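Badminton > Rackets and Stringing > Tension loss on the Sarnach 56, anyone measured it?

netcord_lefty
Posted 2022-10-14

I string for a club league and have a question for people who keep records. The Sarnach 56 is sold as a 0.66 mm multifilament that holds tension. My members say it goes dead after two or three evenings. I string on a drop weight, two piece, 26 lb mains and 28 lb crosses, four knots. No pre-stretch. Frames are mostly the Oritz 700, a few older Gerlachs.

Has anyone got before and after readings? I don't need opinions on feel. I have plenty of those.

backcourt551
Reply #1

Drop weight or electronic matters here. A drop weight keeps pulling while the bar settles, so if you clamp too early the mains come out low and the player notices on the first clear. How long do you wait before clamping?

netcord_lefty
Reply #2

Until the bar stops moving. Call it five seconds. Clamps were cleaned in March and there is no slip mark on the string.

flatdrive
Reply #3

I logged the Sarnach against the string I used before, same frame, same machine, frequency taken with a phone app straight off the stringer and again 24 hours later with no play. The Sarnach dropped 7 percent in the first day. The other dropped 9. After that the two lines are nearly parallel. I don't think the string is your problem. A two-piece job at 26/28 with no pre-stretch will lose that much with most thin multifilaments.

What you can change is the pre-stretch. I use 10 percent on the mains only. It costs some repulsion, and my doubles players have not complained.

old_shuttle
Reply #4

Disagree on pre-stretch. It does not stop the loss, it moves part of the loss to before the racket leaves the machine. If the player wants 26 on the first evening he gets a harder bed that day and the same bed two weeks later. You are also taking elasticity out of a string people buy for elasticity.

And phone apps read pitch. Pitch depends on head size and string mass as well as tension. Fine for comparing one racket to itself, useless between the 700 and a Gerlach. 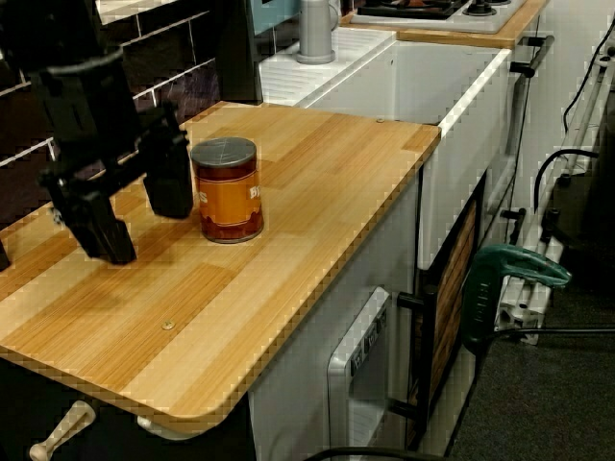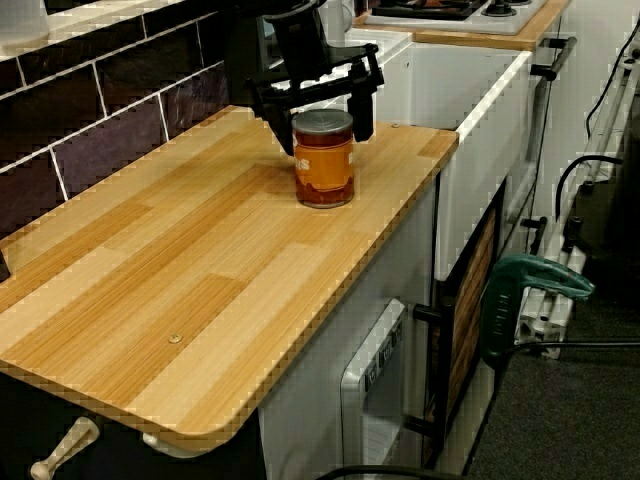 flatdrive

Reply #5

I compared one racket to itself. It says so in my post. Same frame, same pattern, same grommets, two strings.

On pre-stretch, moving the loss to before the racket leaves the machine is the reason for doing it. A league player restrings every six weeks if you are lucky. I would take a bed that starts slightly firm and stays near the number over one that drops during the warmup.

old_shuttle
Reply #6

Then string it a pound higher and leave the string alone. Same result at week two, better response at week one.

backcourt551
Reply #7

Not the same result if the frame is near its limit. The Oritz 700 I have here is printed 28 lb max on the cone. He is already at 28 on the crosses. Going to 29 voids the warranty, and I have seen that frame sink at the ten o'clock position with less than that.

Check the grommets as well. On the older Gerlachs the shared holes at the throat wear through, the string beds into the carbon, and the tension goes with it. That would look exactly like a dead string.

netcord_lefty
Reply #8

Checked two of the Gerlachs tonight. One has three split grommets at the throat, the other is fine. The 700s all look good.

Plan: two of the 700s, one with 10 percent pre-stretch on the mains and one without, both 26/28, both read with the app off the machine, at 24 hours, and after each club night. Each racket compared only to itself, so no argument about head size.

old_shuttle
Reply #9

Same player for both, or alternate them. Otherwise you are measuring who smashes more. And keep them out of the car - heat will do more in one afternoon than your clamps.

netcord_lefty
Reply #10

Alternating, one player, kept indoors. Will post the readings when I have four sessions on each.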